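Re: [falinine-users] grasp planner picks the wrong toaster slot
From: Colleen Bélanger

On Azimi's message from this morning:

> After updating to the April branch the planner still finds the bread,
> but the insert pose goes to the wrong slot in most runs. I replayed
> log 188 twice and got a different slot each time. Is this perception
> or the planner?

Planner, I think. I ran the same log with the detector output frozen and the slot still changed between replays. The two slot candidates score almost the same, and the sort in rank_goals is not stable, so whichever one arrives first wins.

Workaround until there is a fix: set goal_tiebreak to "nearest" in the task file. With that set I got the same slot in 7 replays out of 7. The commit to look at is the one that closed ticket 1082, where the old tiebreak was dropped – I don't believe that was intended.

One more thing to check is the depth mask. Our steel toaster top leaves holes in the cloud next to the slots, and with the default hole filling the rim gets smeared into the opening. Turn filling off for that region.

Test counter, Grollton kitchen setup:

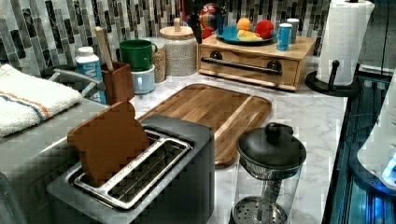
Toaster with the wooden toast in the slot area, cutting board behind.

Can someone on the Murnden setup try the same setting and post the goal scores?

Colleen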